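# Pakstead Eating Houses Register

Dataset of public eating and drinking places in Pakstead, compiled from trade directories, rate books, newspaper notices and family papers.

Maintainer: Josefien Van Damme, Brosia Local History Archive
Last revised: 21/02/2020

## Summary

The register lists cafes, dining rooms, tea rooms, pie shops and licensed restaurants that traded within the old town boundary of Pakstead. It holds 163 premises. Each premises has one record, and each change of proprietor, name or trade is entered as a separate event attached to that record.

The work began as a card index kept at the Brosia reading room. The cards were arranged by street, and a good many had been amended in pencil over earlier entries in ink. The present files replace the cards for all ordinary purposes. The cards themselves are retained and may be consulted by appointment.

## Contents of the release

- `premises.csv` – one row for each address, with street, house number, trade and known dates
- `events.csv` – openings, closures, transfers, fires, changes of name
- `sources.csv` – the document on which each event rests
- `menus/` – transcribed bills of fare, in plain text
- `pictures/` – a small number of views, with captions in `captions.txt`
- `CHANGES.md` – corrections made after the first release

All text files are encoded in UTF-8. Fields are separated by commas, and any field that contains a comma is enclosed in double quotation marks. An empty field means that the information was not found. It does not mean that the answer is "none".

## Principal fields

| Field | Meaning |
|---|---|
| `premises_id` | Permanent number, never reissued |
| `name_first` | Earliest recorded trading name |
| `name_last` | Latest recorded trading name |
| `street_then` | Street name as given in the source |
| `street_now` | Present street name, where known |
| `trade` | One of the terms in the list below |
| `licence` | `yes`, `no` or empty |
| `certainty` | `a`, `b` or `c` |

The permitted terms for `trade` are `cafe`, `dining room`, `tea room`, `pie shop`, `restaurant` and `mixed`. The last is used where food was served alongside another business, most often a grocery or a bakery. A grocer who sold sandwiches over the counter is not included unless seating is mentioned in at least one source.

## Names and addresses

Spelling has been left as found. The Semaan family appears in the directories under several forms, and these are kept in `events.csv` exactly as printed, with the family's own spelling in `name_last`. The same rule applies to the Olley dining rooms, which were entered for some years under the name of the landlord.

Houses in Market Row were renumbered. Where a record spans the change, both numbers are given, separated by an oblique stroke. Users matching the register against other lists should check this field with care – the old number 42 and the new number 42 are different buildings on opposite sides of the road, and both were eating places.

## Dating

An opening date is taken from the first source in which the business is described as trading. Directories were commonly prepared in July for the following year, and an entry may therefore refer to a business that had already closed by the time the volume was sold. Dates resting on a directory alone carry certainty `b`. Dates resting on memory or family tradition carry certainty `c`, whoever supplied them.

## Known gaps

Coverage of the streets south of the canal is poor. The rate books for that ward were damaged by damp and only part of the series can be read. Street stalls and works canteens were left out of the card index and have not been added. Women who ran a business in a husband's name are under-recorded, and the archive would be glad of any papers that would allow these entries to be corrected.

## Menus

There are 50 transcribed menus. Prices are given in the original currency and have not been converted. Line breaks follow the printed sheet as far as plain text allows, and handwritten alterations are placed in square brackets.

## Pictures

Picture files are supplied at screen size. Larger copies can be requested from the archive, for which a handling charge may apply.

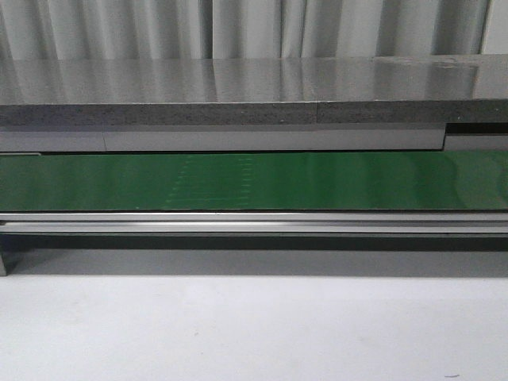
*Grey tabletop with pale curtain behind.*

Captions are kept short and may be revised. Please quote the caption in full when reporting an error.

## Conditions of use

The tables and transcriptions may be copied and adapted for any purpose, provided that the register is acknowledged. Pictures may be used for private study and teaching. Permission for other uses should be sought in writing.

Suggested form of acknowledgement:

> Pakstead Eating Houses Register, Brosia Local History Archive, compiled by J. Van Damme.

## Corrections

Corrections should state the `premises_id`, the field concerned and the source relied upon. Unsourced corrections are filed but are not entered in the tables. Notes longer than 4000 characters should be sent as a separate document – the web form will not accept them.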